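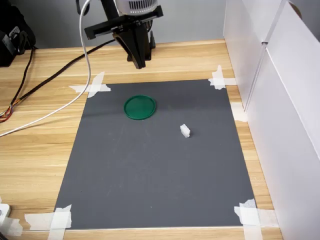 Adjoa Akolgo wrote in that her Omora kept dropping off the Wi-Fi every evening, and could I please put the router part before the speaker part next time? Fair enough, so that's the order now!

Section 3: Getting your Omora speaker online

1. Plug in the speaker and wait for the ring to turn amber. Mine takes its sweet time, so go put the kettle on.

2. Open the Bekix app and tap Add Speaker. If it asks for your location, say yes for now (you can switch that off again in step 6).

3. Pick your home network. The speaker only likes the 2.4 GHz one, and if both of yours have the same name, rename one first. I skipped this and lost a whole Saturday morning.

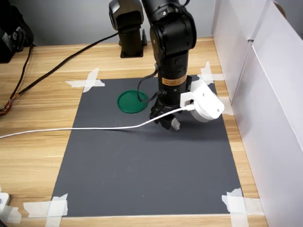 4. Type in your Wi-Fi password. Capitals count, and so do spaces at the end, which the app loves to sneak in when you paste.

5. Hold the round button until you hear two beeps. Let go after the second one.

CAUTION: Keep holding past the beeps and you'll wipe the speaker, saved stations and all. I had to put my whole list back by hand.

6. Go to Settings, then Privacy, and turn location off if you like.

Note: If the ring blinks red, you're probably too far from the router. Move the speaker closer, finish the set-up there, then carry it back. Zdislava Čierny keeps hers on top of the fridge and it's been fine since September.

Stereo pairing is in Section 4, and you'll need both speakers on the same network before you start it.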